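紙製パーティー装飾の色落ち試験と在庫設計　Clevosow 商品仕様担当 Firdevs Kahraman氏に聞く

季節装飾と使い捨てテーブルウェアを扱うClevosowは、9月から紙ガーランド、ペーパーファン、紙ナプキンの仕様書を全面的に改訂した。改訂の中心は染料の移染、難燃処理の表示、梱包単位の三点である。商品仕様を担当するFirdevs Kahraman氏に、改訂の経緯と数値の根拠を聞いた。

改訂前の仕様書は品目ごとに書式が異なり、濃色品の色落ちについては「通常使用で問題のないこと」という一文しかなかったという。

「通常使用の定義がなければ、仕入先も検品側も判断できません。紙ナプキンの赤や紺は、結露したグラスの下に敷かれます。ガーランドは屋外の軒下に吊られ、朝露を受けます。条件が違うものを同じ一文で済ませていたことが、返品理由の分類を難しくしていました」

新しい仕様書では、濃色の紙製品について湿潤条件での移染試験を義務づけた。白色の綿布を水で湿らせ、試料の上に置いて荷重をかけ、30分後に布への色移りを段階評価する。ナプキンとテーブルランナーは全ロット、吊り下げ品は10ロットに一度の抜き取りとした。

「吊り下げ品の頻度を下げたのは、布や食品に直接触れる時間が短いからです。ただしペーパーファンは例外です。壁紙に密着させて貼る使い方が多く、移染した場合の補修費が商品価格をはるかに超えます。ファンはナプキンと同じ扱いにしました」

試験で最も成績が悪かったのは、濃い紫の薄葉紙だったという。染料の定着工程が短く、乾いた状態では差が見えない。同氏は仕入先のClaltmontと協議し、定着後の水洗工程を一回追加した。単価は上がったが、色見本の番号は変えていない。

「番号を変えると、前年に買った装飾と合わせたい顧客が混乱します。色差の許容範囲内に収まることを確認したうえで、番号は据え置きました。許容範囲を超えたものは別番号です。ここは例外を作りません」 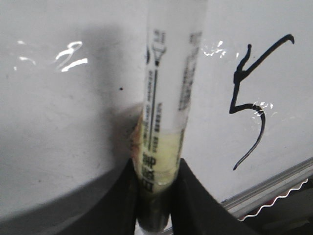
文字と図柄が印刷された透明プラスチックのチューブ

難燃処理については、処理の有無よりも表示の位置が問題になった。従来は外箱にのみ記載があり、会場の担当者が開梱後に確認できない。改訂後は、個装の台紙の裏面と、ガーランドの場合は紐の端のタグの二か所に記載する。

「会場で確認を求められるのは、たいてい設営が終わった後です。外箱はすでに潰されています。タグが残っていれば、脚立に上がって端を見るだけで済みます。タグの紙も本体と同じ処理をした紙にしました」

家庭向けの低価格帯には難燃処理をしていない品目も残る。同氏はこれを廃止する予定はないと述べ、代わりに未処理品の台紙に「キャンドル等の火気の近くで使用しないこと」という注意を本文と同じ大きさの文字で入れた。以前は台紙の下端に小さく印刷していた。

梱包単位の見直しは、在庫側の要請による。品番Skullineは秋の装飾シリーズで、骨をかたどった紙の切り抜きを紐に通したものである。最小発注数量は3000本だったが、店舗からの注文は小口に偏り、倉庫で箱を開けて数え直す作業が常態化していた。

「開けた箱は湿気を吸います。紙の切り抜きは、反ると絡みます。絡んだガーランドをほどく作業は、計上されない工数です。内箱を10本入りにして、内箱の単位でしか出荷しないことにしました」

内箱の追加により外箱の容積は増えた。同氏の計算では、一枚のパレットに載る外箱は一段分減る。それでも開梱と再計数がなくなるため、総作業時間では有利と判断したという。内箱の紙厚は二種類を比較し、薄いほうを採用した。厚いほうは角の潰れに強いが、折り筋の割れが目立った。

紐についても質問した。Skullineの紐は綿から紙撚りに替わっている。

「素材を揃えて分別を簡単にするためです。強度は綿に劣ります。吊り下げ時の推奨支点間隔を短くし、説明書の図を描き直しました。支点を省いて長く渡すと、中央が下がり、切り抜きが中央に集まります。問い合わせの多い現象だったので、図に悪い例も載せています」

もう一つの主要品目であるBlöndalは、冬向けの白と銀の紙製オーナメントである。こちらは移染の問題がほとんどなく、課題は銀の箔押しの剥離だった。台紙に固定するテープを剥がす際に箔が一緒に取れる。改訂後は粘着テープをやめ、台紙の切り込みに差し込む方式とした。

「切り込みの位置が少しずれると、輸送中に抜けます。最初の試作では外箱の底に落ちているものがありました。切り込みの角度を変え、先端に返しをつけて、振動試験をやり直しています。返しが大きすぎると、今度は家庭で外すときに破れます」

改訂対象は全部で535品目に及ぶ。そのうちバルーンと金属製のピックは今回の試験方法が適用できず、別の仕様書として分離した。既存在庫については、台紙の差し替えは行わず、移染試験のみを実施して合格したロットを順次出荷する。不合格のロットは用途を限定した表示に改めるか、廃棄する。

試験手順の外部公開についても尋ねた。Kahraman氏は、荷重と評価見本の写真を含めた手順書を仕入先には開示しているが、一般公開は評価者間のばらつきを詰めてからになると答えた。

「同じ布を二人で見ると、中間の等級で判定が割れます。照明を固定し、判定を布が乾いてから行うように変えました。湿った布は色が濃く見えるためです。それでも割れた場合は、低いほうの等級を採ります」

次回の見直しでは、紙テープと紙吹雪を対象に加える。紙吹雪は床材への移染が主な検討項目で、靴で踏まれる条件をどう再現するかを決めている段階だという。荷重を垂直にかけるだけでは擦れを再現できず、往復摩擦を加えた試験を検討している。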